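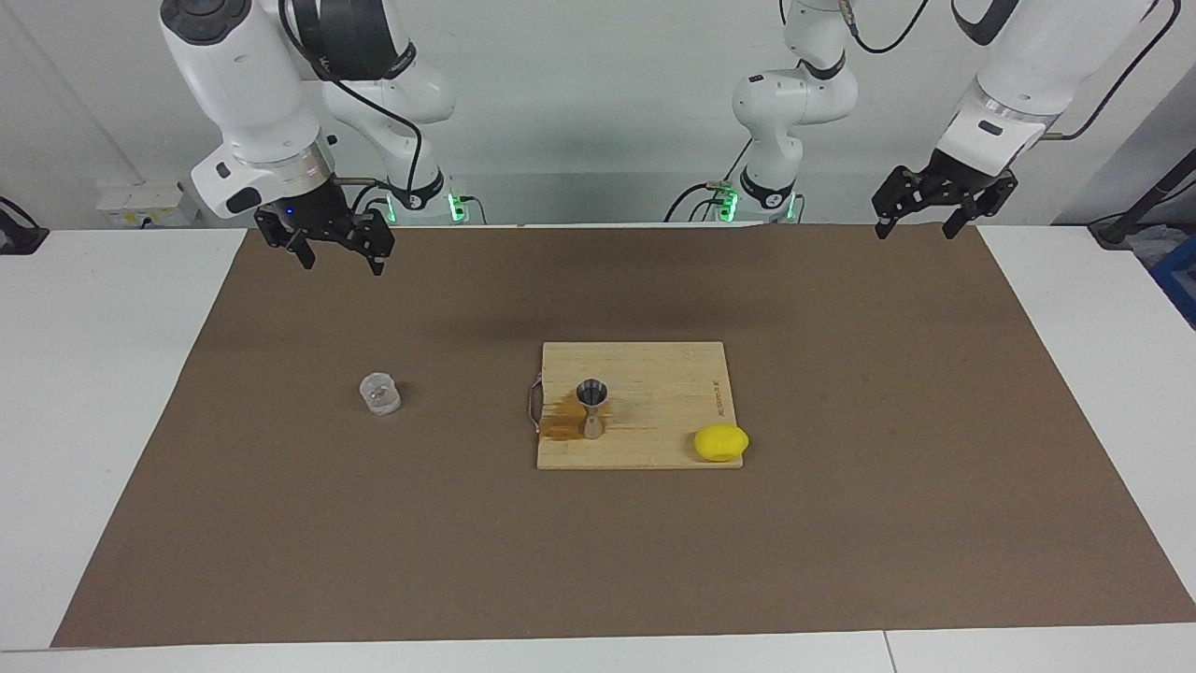
Collecting Demonstrations for a Bar Cleanup Task
Project report, Drunotov robotics lab course
Jianhua Song

24 shares | 3 comments

Our group worked on the data side of the project. The policy is trained by imitation, so it needs examples of a person driving the two arms through the task from start to finish. The task is to clear a small drinks station: pick up a cup, move the steel measure off the cutting board, and wipe up the spill.

Recording

We recorded 37 episodes and kept 27. An episode was dropped if the operator let go of an object by accident or if one of the cameras lost data. A fixed camera covers the whole table and a second one looks down at the board. Between episodes we moved the objects by hand so the start positions would vary.

The yellow item and the steel piece were easy to label from the fixed view. Clear plastic was harder. Its edges fade into the brown mat, and two of us often marked different outlines for it.
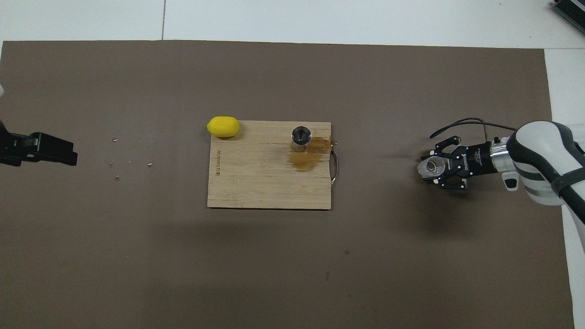
Problems and next steps

Brown stains on the bamboo board built up over the sessions, so old marks and new spills look alike in the later episodes. We should have swapped boards. The next group should also use at least 3 operators, as nearly all of our episodes came from one person.

Related reports
Nustesen: Sorting Cutlery With One Arm
Grimshaw: Labeling Tools for Short Clips
Radinau: Camera Placement Notes, January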